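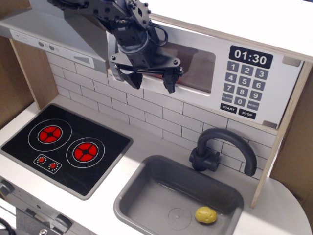

Gripper in front of the microwave window, play kitchen.

Enell Room Microphone: Frequently Asked Questions
Last updated May 16, 2021

What is included with the Enell?
One microphone, a shock mount, a foam windscreen and a printed frequency response chart for that serial number. Cables and stands are sold separately.

Does it need phantom power?
Yes, 48 volts. The microphone will pass signal at lower voltages, but headroom drops and the noise figures on the chart no longer apply.

What is the output impedance?
50 ohms, balanced. Any preamp with an input impedance above 1,000 ohms is suitable.

Can I use it on drums?
As a room or overhead microphone, yes. For close work on snare or kick, switch in the 12 dB pad. The pad sits ahead of the internal amplifier, so it protects against overload at the capsule stage. Turning down the preamp does not.

How far from the source should a stereo pair be placed?
Start at six feet and move back until the balance between direct and reflected sound is right for the part. Small untreated rooms often sound better with the pair closer and lower.

Are matched pairs available?
Yes. Pairs are matched at the factory for sensitivity and response, and both serial numbers appear on one chart. We can't match a new microphone to one you already own.

What is the difference between the Enell and the Dudus?
The Enell is a small-diaphragm condenser with a fixed omnidirectional pattern. The Dudus uses a larger capsule with three switchable patterns and weighs 530 grams, so it needs a heavier stand. The shock mounts are not interchangeable.

My recording has a low hum. Is the microphone faulty?
Usually not. Swap the cable first, then try another preamp channel. If the hum stays with the microphone, contact support.

How should I store it?
In the case, with the silica packet, away from heat. Let a cold microphone come to room temperature before applying power. Do not open the capsule housing; this voids the warranty.

How much does a capsule replacement cost?
The flat rate is $897 for a matched pair, including a new chart. Single capsules are quoted on inspection.

Where do I send repairs?
Customers in North America should ship to the Skustberg service bench. All other repairs go through Taşdemir. Request a return number first and write it on the outside of the box. Turnaround is normally three weeks, longer in March, when the bench closes for calibration.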